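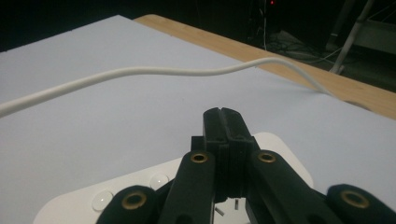 3.2 Gripper upkeep

Figure 4. Hand-held gripper with its fingers closed, near a white cable on the board.

The Miranda gripper was serviced every Thursday. We checked the pivots of the black linkage for play, wiped the fingertips, and closed the fingers to see that they met along their full length. A finger pair was replaced if the gap at the tip was wider than 2 mm. Over 326 cable trials we changed the fingers 4 times. Trials recorded between a failed check and the next repair, 26 in all, were left out of the results in Section 4.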